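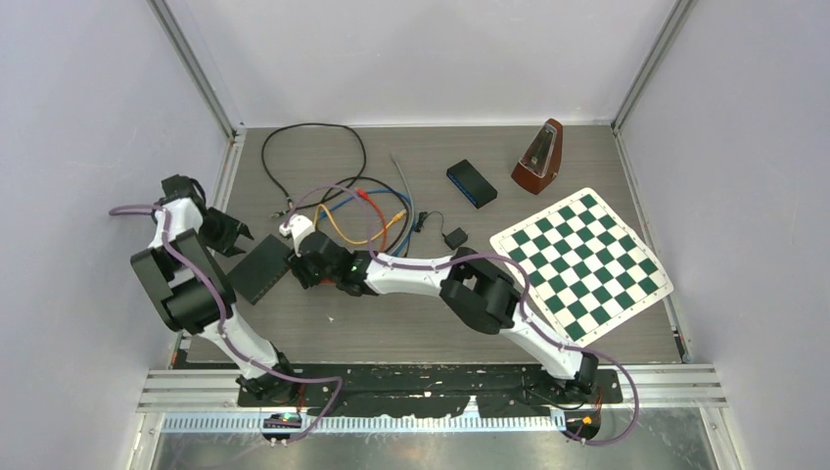
Homville gray wood-grain tabletop, reviewed after five months

Posted May 8, 2026 by Joyce Bakilana

I bought this top in December to replace a scratched white one. It sits on a frame I already had, so I can't comment on the Homville legs. I use it for cable work and small electronics, which means something is nearly always lying on it.

Finish

The gray is darker than it looked in the Stono catalog. I like it. Black connectors are a bit hard to find against the grain, but small orange or red parts are easy to spot. There is no glare under my overhead light. The old white top was tiring to look at by mid-afternoon.

Wear

I slide metal housings across it every day and have one scratch, near the front, from a screwdriver. Flux comes off with alcohol and a paper towel. A mug left a ring that took two tries to remove. I have not put a soldering iron directly on it and would use a mat.

Size and fit

It is rectangular. I can leave a flat device at an angle in the middle and still spread the cables out behind it. My top arrived with one back corner slightly rough. I sanded it with 1000 grit and it has been fine.

Price

I paid $63 plus $20 for delivery. The Kariuki top I looked at first cost more and only came in beech. Flondmont has a cheaper one, but the sample I ordered marked with a fingernail.

Complaints

No predrilled holes, and the instruction sheet only covers their own legs. Measure your frame before ordering.

Four out of five. I have ordered a second one for the other bench.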